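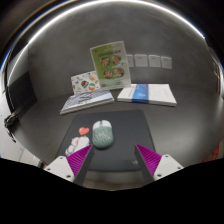

Ticket 429
Subject: Pointer drifts left at the shared desk
Opened by: Gunhild Ladefoged
Location: Tistitz, shared desk by the gray wall
Priority: Low (requester asked for "catastrophic", which is not in the menu)
Status: Open, monitoring

8:40 a.m. – Gunhild Ladefoged
The green and white mouse at the shared desk has opinions. I move it right and the pointer goes right, thinks about it, and slides back to the left. Only on slow movements. If I swing my arm like I'm bowling, it behaves. I can't edit a parts list that way. Please advise.

9:05 a.m. – Ottmar Rieger
Hi Gunhild. Have you tried switching it off and on? The switch is on the underside. Also please check that nothing is stuck over the sensor.

9:12 a.m. – Gunhild Ladefoged
Off and on, twice. Sensor looks clean. I blew on it anyway, for luck.

9:50 a.m. – Ottmar Rieger
New battery from the drawer. No change. Pointer speed was set to maximum, so I put it back to the middle. Drift is slower now, so at least it's dignified.

10:15 a.m. – Jörg Sperling
Adding myself because I sit there in the afternoons. It only does it for me when I'm on the left side of the pad, over the cartoon animal. On the plain part it's fine. I have been working in the right half of the pad since March and assumed everyone did.

10:21 a.m. – Ottmar Rieger
Since March. Thank you, Jörg.

10:30 a.m. – Gunhild Ladefoged
Is it a bear? I had it down as a sheep.

10:32 a.m. – Jörg Sperling
Bear. It has a heart over its head. Not sure that settles it.

11:10 a.m. – Ottmar Rieger
Went down and did this properly. Steps so far:

Test 1. Mouse on the plain part of the pad, slow circles, 20 passes. No drift.
Test 2. Mouse on the white of the animal, same circles, 20 passes. Drifted left on 5.
Test 3. Mouse on the heart. Jumps once at the edge of the print, then settles.
Test 4. Mouse straight on the tabletop, pad pushed over to the right. No drift at all, although the sound is unpleasant.
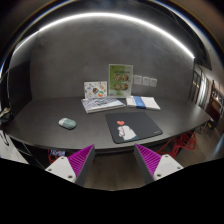
Virik Desk Support, Tistitz site

11:40 a.m. – Ottmar Rieger
Working theory: the sensor gets confused where the white print meets the dark pad. Gunhild is right-handed but keeps her keyboard so far over that her mouse lives on the bear. Workaround for today is to skip the pad and use the bare table. There's plenty of it.

Please leave the book, the card and the green sign at the back where they are. They belong to the front office and I've already had one message about them under ticket 358.

1:15 p.m. – Gunhild Ladefoged
Bare table works. It feels like mousing on a tombstone, but the pointer goes where I send it. Can I have a plain pad?

1:30 p.m. – Henrik Kettler
Purchasing here. A plain pad needs a cost center. Is this desk Niven or Pratomwood?

1:34 p.m. – Ottmar Rieger
It's a shared desk, Henrik.

1:36 p.m. – Henrik Kettler
Then it needs both.

2:20 p.m. – Jörg Sperling
Could we just turn the pad around? Then the bear is at the top right and most of us would miss it.

2:45 p.m. – Ottmar Rieger
Agreed as interim fix. Pad to be rotated half a turn, bear upside down. Gunhild to report any drift by end of day. Plain pad request stays with Henrik, waiting on a second signature from Rüdiger Reuter.

4:50 p.m. – Gunhild Ladefoged
No drift. I did turn the bear back the right way up when I left.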